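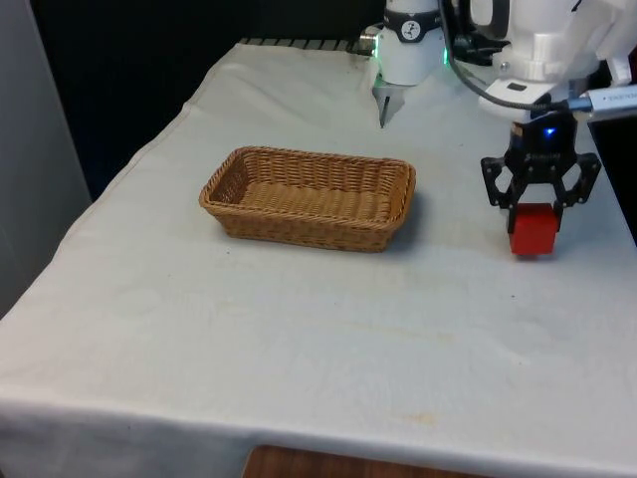 The woman at the next desk in the Gritberg agency office ate the same soup every day, and it took me until December to notice she never paid for it.

I had been to the course by then. The Prasska Workers' Advice Line ran it above a bakery, and everyone who booked staff for the warehouses had to go and sign the sheet. They gave us a card to keep in our wallets. Does the person hold their own passport? Do they seem coached? I got full marks on the quiz and a voucher for a bun.

She had also been on the course. She had sat beside me and borrowed my pen.

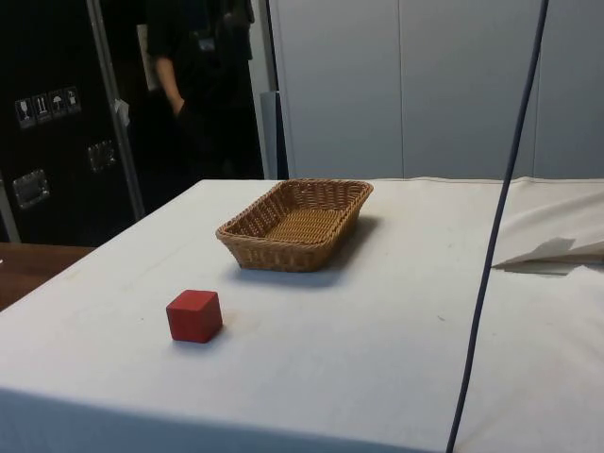
Reading time: 2 minutes

"Who buys the soup?" I asked her.

"Drilomeo," she said, as though it were a cousin. Drilomeo was the firm upstairs that found us our cleaners, our packers and, I now learned, our receptionist. It also found her a room, a bus and a bank account, and took 210 a month for the trouble of each.

"And your passport?"

"In the safe. So it doesn't get lost."

I said that was thoughtful of them. I have gone over that sentence a good many times since.

What she owed was 3000, for the journey. It had been 3000 when she arrived, two years ago, and she showed me the slips to prove that she had never once fallen behind.

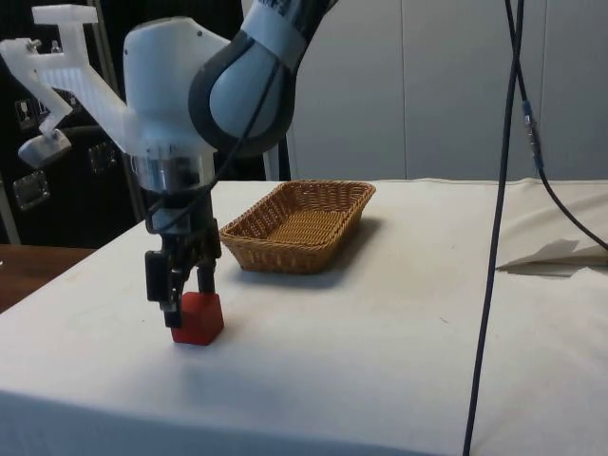 I took the card out of my wallet in the gents and rang the number on it. A recording thanked me for my courage and asked me to hold. The music was pan pipes. I stood there with my courage until the hand dryer stopped, and then a tired man picked up and asked me to spell Drilomeo.

"Is she in danger right now?" he said.

"She's doing the post."

He didn't laugh. He asked whether she would talk to him herself, and when, and on whose phone - and that had not been on the quiz at all.
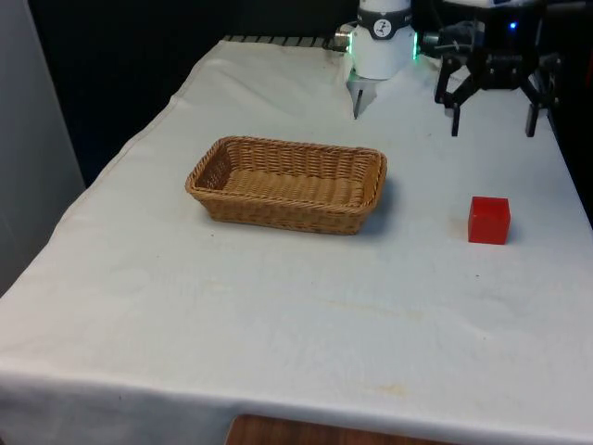 I went back and put my mobile on her desk, under the delivery notes. Then I went to the Kaushik café over the road and bought 2 soups, which came to more than I'd expected.

When I got back the phone was gone and so was she. The door to the stationery cupboard was shut, and I could hear her behind it, spelling.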